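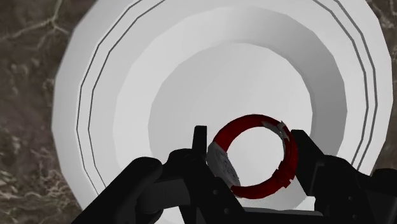 Perrine Tanguy：手柄录的轨迹我全看完了，合爪那一下普遍太急，手腕还没停稳手指就开始收。建议先别加新任务，把抓表这一个录顺了再说。

遥操作示教 碰头会纪要
5月 记录：Loïc Aubert
阅读时长：2 分钟

到会：Perrine Tanguy、Kadri Lukoševičius、Hervé Joly、我。Fabrice Charpentier 迟到，从第二项开始听的。

一、抓表任务，录制情况

目前仿真里录了 158 条，Kadri 复查后剔掉 31 条。剔的原因大部分是松爪太早，还有一些是操作的人中途停下来调视角，机械臂挂在半空不动，时间戳照走。这种停顿留着，策略会学成"到盘子上方先发呆"，Kadri 坚持删。Hervé 觉得可惜，能不能只把停顿那段剪掉，前后接起来。讨论了一会儿，结论：速度接近零、夹爪也没动作的段可以剪，接缝处要人工看一眼。正在合爪或松爪的不许剪。

表带是一整圈，从哪边夹差别很大。夹在表壳和对面表带上，手指得张得够开；只夹一侧表带，容易转。Perrine 要求统一，全部从两侧往里夹，别再一人一个习惯。Hervé 说他左手用手柄，转腕方向跟别人反的，统一起来得重新练。先练，练的不入库。

盘子是不平的，盘沿宽，中间凹下去。下降太低指尖先碰盘。Oltulus 那边的手柄没有力反馈，碰了也不知道，只能看画面。暂定：到盘子上方先停一下，从腕部视角确认高度，再慢慢放。停顿不超过剪辑的阈值就不会被剪掉，阈值 Kadri 定，会后发群里。

二、手柄 vs. 拖动示教

Fabrice 提的。他认为真机上应该改用拖动示教，手直接扶着臂走，比摇杆自然，新人上手快。反对意见：拖动的时候人手和胳膊会挡相机，录下来的画面跟执行时对不上。Perrine 说可以拖一遍只记关节，再回放一遍录画面，Trorix 的旧脚本能干这个，但是没人维护了，上次跑还报错。

Fabrice 说脚本他来修。先不动仿真这边，仿真继续用手柄。真机等脚本好了再比较，两种方式各录 40 条，同一个人录，不然比不出来。

Kadri 问夹抓开合怎么记，拖动的时候人两只手都在臂上，没手按开合。脚踏板？语音？没定。Hervé 去仓库找找以前那个踏板。

三、台面杂物

仿真台面现在东西比较多，酒瓶、番茄、鸡蛋、银行卡、手机都有，前面的瓶子离镜头很近，从侧面视角看会占掉一大块。透明的那个容器也麻烦，跟瓶子叠在一起，分割老是出错。

Hervé 想全清了，只留表和盘子。Perrine 反对，清了学出来的东西换个台面就废。折中：杂物留着，每次随机挪位置，但目标物正上方和正前方不放高的东西。操作的人开录前切一遍所有视角，目标看不清就重置，不要硬录。上周有人硬录，凭感觉往下夹，夹没夹住自己都说不清。

下夹前的对位也说了一下。指尖在目标正上方、张开、臂不在晃，三个都满足再下。只看一个视角判断"正上方"不算，侧面看着对了，换腕部相机可能还差一截。

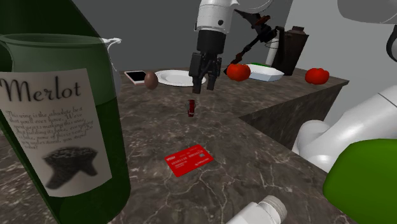
四、标注和命名

现在文件名太乱，有的写 Zamurus，有的写 zam，还有拼音的。统一用 Zamurus 加任务名加操作人缩写，序号后面补零。老的文件 Kadri 写脚本批量改，改之前先备份（上次没备份，不点名）。

成功失败由谁标？之前是谁录谁标，Perrine 觉得手会松。改为交叉标，我标 Hervé 的，Hervé 标我的。有争议的给 Kadri。失败的不删，单独放一个目录，Fabrice 后面做纠正示教要用：策略跑到快出错时人接管，把后半段用手柄带完。接管的时刻要打标记，现在的界面没有这个键。在界面里加，Fabrice 提需求，我来做。

五、待办

- Perrine：写一页抓取规范，附一条录得好的做参考
- Kadri：停顿阈值；批量改名；备份
- Hervé：找踏板；左手手柄的映射看能不能翻过来
- Fabrice：修 Trorix 脚本，接管标记的需求
- 我：界面加按键，重置后视角老是跳回默认的问题也顺便看

六、其它

手柄充电线又不见了，用完请放回抽屉。Chung 的授权快到期，Perrine 去问续不续，不续的话渲染那块要换方案，下次会在讨论。

会开到下午五点半，踏板的事没说完，群里接着说。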